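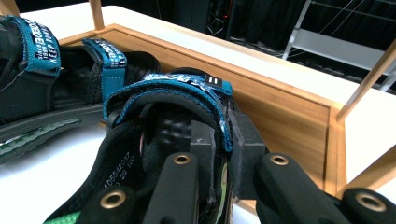 3.2 Collecting the demonstrations

All demonstrations were recorded with hand-held grippers, without a robot in the loop. The operator holds the tool, does the task at normal speed, and sets it down between takes. We used one table in the Vonville lab for every session so that lighting and table height stayed the same.

The footwear task asks the operator to grasp a sandal and place it in a shallow wooden box. Operators were free to choose their grasp. Most pinched the side wall of the sole, with one finger inside the footbed and the other outside, as in Figure 3. Grasping by a strap was allowed but less common – the straps bend under load, and the sandal tends to swing on the way to the box.

Figure 3. Side-wall grasp on a sandal during collection, with one finger pad on the inner side of the sole and the other on the outer side.

Three operators (V. Pacheco, J. Rivas and H. Palacios) recorded 700 takes over 11 sessions. Before each take, the starting pose of the sandals was changed by hand: upright, on one side, or upside down. The box was also shifted and turned between takes.

A take was dropped if tracking was lost or if the operator let go before reaching the box. This removed 95 takes and left 605 for training. We did not remove slow takes or takes with a second grasp attempt. An early policy trained only on clean first-try grasps did not try again after a miss, so we kept the retries in.

A further 100 takes, recorded on the same table by a fourth operator, were held out and used only for the offline tests in Section 4.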